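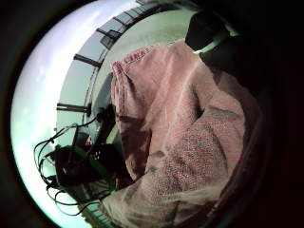

Club cuisine de Plornby – section « cuisine du quotidien »

Recettes > Légumineuses > Lentilles

Accueil Recettes Fils Agenda Contact

1/ Bon, vous êtes plusieurs à m'avoir demandé ma soupe de lentilles corail au citron, alors je la mets ici une bonne fois pour toutes (et comme ça moi aussi je la retrouverai !!)

2/ Pour 6 bols : 300 g de lentilles corail, deux carottes, un gros oignon, trois gousses d'ail, une cuillère à café de cumin, un citron, 1,2 l de bouillon. Et du concentré de tomates, une bonne cuillère à soupe, j'allais oublier.

3/ L'oignon d'abord, à feu doux dans l'huile d'olive, dix minutes, pas moins. Je sais, c'est long. La fois où j'ai voulu aller vite j'ai eu une soupe qui sentait le brûlé et on l'a mangée quand même, en silence.

4/ Ensuite l'ail, le cumin, le concentré. On remue une minute et toute la cuisine sent bon, c'est mon moment préféré. Puis carottes en petits dés, lentilles rincées, bouillon, et on laisse faire vingt minutes. 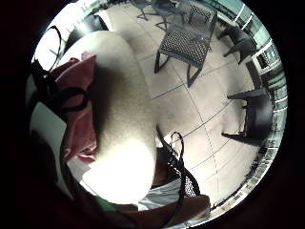

5/ Le citron, on le met HORS du feu. Jus d'un demi pour commencer, on goûte, et après chacun voit. Chez moi le citron entier y passe, chez ma sœur ils font la grimace dès le premier quart.

6/ Mixer ou pas ? Moi je mixe la moitié et je reverse dans la casserole, j'aime bien tomber sur un morceau de carotte. Mais lisse c'est très bon aussi, surtout froide (si si, en juin ça passe tout seul).

7/ Côté lentilles, je prends celles en vrac chez Lakatos, à Gunden. Elles cuisent vite et elles ne font pas trop de mousse. Au marché de Biltville on en trouve aussi, mais il faut y être avant dix heures.

8/ Pour le dessus : un yaourt battu avec du sel, de la menthe, un peu de piment. Ou juste un filet d'huile et du pain grillé frotté à l'ail, les soirs de flemme.

9/ Ça se congèle très bien, sans le yaourt évidemment. J'en ai retrouvé une boîte de janvier la semaine dernière, impeccable, j'ai juste rallongé avec un verre d'eau.

10/ Prochain fil : les galettes de pois chiches, dès que j'arrive à en retourner une sans la casser. Si vous avez un truc pour ça, je prends !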